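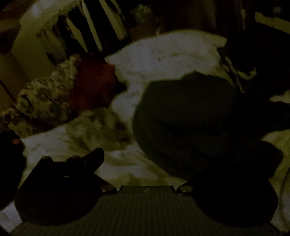 Nurkau, September

Chapter 2
Can a machine make the bed yet?

Start with a bed nobody has made: a crumpled white sheet, a dark garment bunched on top, a red pillow leaning beside a white one. You could put that right before breakfast with your mind on something else. For a machine it is one of the most interesting problems in the whole field!

Cloth has no fixed shape. A mug looks like a mug from any side, but a heap of black fabric in a dim room might be a jumper, two jumpers or a blanket, and it changes the moment you pull it. Merja Harju's group at Plutis gave their machine 400 tries at picking one garment off a sheet without dragging the sheet along. It managed nearly 20.

Is that a failure? Judit Fekete, who repeated the test at Mackay, thought it a splendid start, and so do I. In this chapter we look at grasping first, then folding, and then the laundry trials at Patia. Before reading on, strip your own bed and note down every time you change your grip.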